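Three Days With a Gripper That Lets Go

23/11/2025

I promised myself Dronthorpe would be sorting parts by the weekend. It is the weekend. 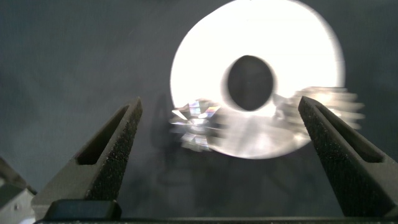 The fault goes like this. The arm comes down, closes on something, lifts it, carries it most of the way to the bin and then, for no reason it cares to share, opens. No error in the log. The controller reports a successful pick, then a successful place, and moves on to the next one feeling very good about itself.

Friday I blamed the fingers and swapped the pads. Saturday I blamed the software and rolled back to the build from September, which dropped things too, only slower. I ran 300 cycles overnight and woke up to a floor that crunched.

Indrek Dambrauskienė came over this morning, wiggled the cable where it bends at the wrist, and the gripper popped open. He wiggled it again. Open. He did this maybe more times than he needed to.

So one conductor has cracked from flexing, and when the signal drops, my code reads the silence as "release." I wrote that line. I even left a comment next to it saying "safe default." It is safe if you're a trapped thumb. It's less good if you're under whatever is being carried, so from now on a lost signal means stop, hold and beep, with a manual release I can reach from outside the cage.

New cable is ordered, 10 days out. Until then Dronthorpe is unplugged and I'm sorting by hand, at a much better drop rate.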